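How to get round your first motocross practice day

So you have bought a second-hand 250, told your family it was cheaper than it was, and booked a morning at Dodstead. Well done. What follows is the order in which I would do things, having done most of them in some other order first.

The week before

Wash the bike, even if it looks clean. You will find at least one loose bolt while you're down there with the sponge, and it's better found in the drive than on the back straight. Go over the sprocket bolts, the axle nuts, the footpeg pins and the handlebar clamps with a proper spanner. Check every spoke by tapping it – they should all ring, and the one that goes thud wants nipping up.

Clean the air filter, let it dry, oil it, and seat it properly. A badly seated filter feeds sand to the engine, and engines have never developed a taste for it.

Chain slack is in your manual. If the manual left with an earlier owner, three fingers between chain and swingarm, just behind the rubber slider, will get you through the morning. Look it up when you get home.

Noise and paperwork

Dodstead tests for noise at the gate, as does Dinmont, and neither is open to negotiation. If your silencer hasn't been repacked in living memory, do it now. It's an hour's work with the end cap off, and the old wadding comes out looking like something from a drain.

Look on the track's own page to see which licence or day membership you need and fill it in at home. The alternative is filling it in on the bonnet of a van, in drizzle, with a biro that belongs to the person behind you.

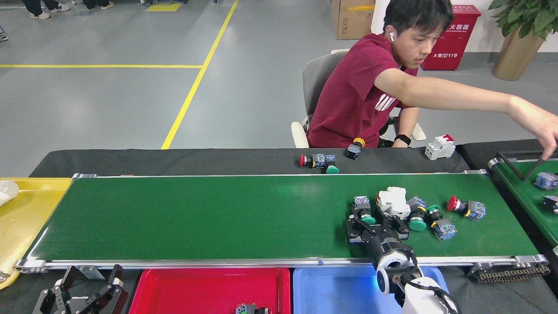

Take cash as well. The card reader at Dinmont works on the same principle as the weather.

What to pack

Helmet, goggles, boots, gloves, body armour, knee guards. Put them in the bag yourself and tick them off, because I once drove 246 miles there and back to Arnulport with one boot.

Then: fuel in a proper can, a bike stand, a tyre pump and gauge, tools, zip ties, spare levers, a spare pair of goggles, and more water than you think you'll drink. Throw in a folding chair. You'll spend far longer sitting by the van than riding, and an upturned bucket gets old by mid-morning.

When you arrive

Be there for sign-on at 8 and park facing out. Unload, put the bike on its stand, and set the tyre pressures while everything is cold. Then walk as much of the track as they'll let you. Jumps look smaller from the fence than they do from the seat, and you want to know what is on the far side of each one.

Go to the riders' briefing and listen to it. Flags vary less than people claim, but every track has its own rule about where you leave the circuit, and at Pettigrew the exit is just past a blind crest.

Choose the novice group. There is no shame in it. The shame is in choosing the intermediate group and being overtaken by a child.

Your first session

Ride the first two laps at a pace that bores you. Stand up wherever you can, with your knees gripping the tank and your elbows up, and look at the next corner instead of your front wheel.

Roll the jumps. All of them, even the little one. Keep a steady throttle up the face and let the bike follow the ground over the top. Shutting off on the way up tips the nose down, and the rest of the lesson is brief.

Hold your line. Faster riders will come past, and it's their job to find a way round you. They can only do that if you stay where you are. Swerving politely out of the way is how most beginners get hit.

If you fall, get yourself clear first, then worry about the bike if it's safe to go back for it. The marshals will be waving a yellow before you've worked out which way up you are.

Between sessions

Check the chain again, wipe your goggles, and eat something that isn't a burger. If your forearms have turned to wood, you're hanging on too tightly. Everybody does. Squeeze with your knees and loosen your hands next time out.

Most places run up to four sessions for each group. Plan to skip the last. You'll be tired by then and feeling clever, and the ruts will be twice the depth they were at breakfast.

Going home

Strap the bike down by the bars, front forks squashed a little, and give it a good shove to see if anything moves. Knock the worst of the mud off before it sets. Leave your boots outside the house.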